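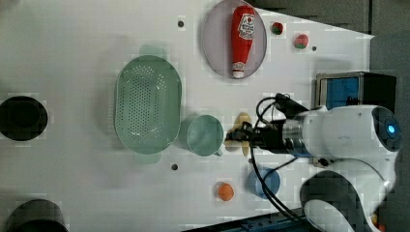 brazolento
Hola a todos, abro hilo porque en el laboratorio llevamos semanas discutiendo las normas de mesa para las sesiones con el brazo y quiero saber cómo lo hacéis vosotros. Mi postura: antes de cada tanda, todo lo que no sea de la tarea se retira y los cables van sujetos al brazo con velcro. Con el cable suelto pasando por encima de la taza azul, como ahí, yo no le daría al botón de arranque, por muy despacio que vaya. ¿Exagero?

marta_pinza
No exageras nada. En Makris tuvimos un enganchón tonto con un bucle de cable y una jarra, y desde entonces hay hoja de comprobación: cables, seta de emergencia a mano, límites de velocidad cargados. Se tarda dos minutos y la gente protesta igual, claro.

Prarer22
Pues yo discrepo un poco. Lo del cable, vale. Pero lo de retirar todo lo que no sea de la tarea me parece pasarse, porque luego el sistema solo sabe trabajar en mesas de quirófano. ¡Una cocina de verdad tiene trastos! Yo dejaría el escurridor verde y el bote de kétchup tumbado en el plato aunque la tarea sea solo con el plátano de juguete (si es que eso es un plátano, que medio lo tapa la pinza).

brazolento
A ver, me he explicado mal. Trastos sí, pero apuntados. Lo que no quiero es que alguien deje algo a mano y luego en el registro no conste. En el proyecto Zanidard revisamos 1267 episodios y en unos 22 no había manera de saber qué pintaba un objeto en la mesa. Un rollo tremendo.

Zulkifli Subramaniam
Yo añadiría una regla sobre los bordes. La olla negra de la izquierda y el otro cacharro negro de la esquina, que parece olla o bol, están muy en la orilla de lo que se ve. Si el brazo tiene que llegar hasta ahí, el límite de espacio de trabajo debería comprobarse con el brazo parado y no a ojo. Nosotros marcamos la zona con cinta y santas pascuas.

Prarer22
¿Cinta? Se despega a los cuatro días y deja un pringue horroroso. Mejor el límite por software y punto.

Zulkifli Subramaniam
Las dos cosas, hombre. El software para el robot y la cinta para las personas, que somos las que ponemos la olla donde no toca.

marta_pinza
+1 a las dos cosas. Y otra que veo saltarse mucho: la lucecita azul del brazo no significa lo mismo en todos los equipos. Que cada grupo tenga pegado al lado un papel con los colores de SU modelo, porque la gente que viene de otro sitio da por hecho lo que no es.

brazolento
Buena esa, me la apunto. Entonces el borrador queda así: cables sujetos, lista de objetos en el registro, zona marcada y limitada por software, y papel con los colores. Lo de los trastos lo dejo a criterio de quien diseñe la tarea, para que Prarer22 no me retire el saludo :)

Prarer22
Aceptado, pero lo del velcro ponlo con foto, que cada uno lo pone donde le da la gana y luego tira de la muñeca al girar.

marta_pinza
Eso, y si alguien de Flollirov anda por aquí, que pase su plantilla de registro, que la nuestra es un Excel infame.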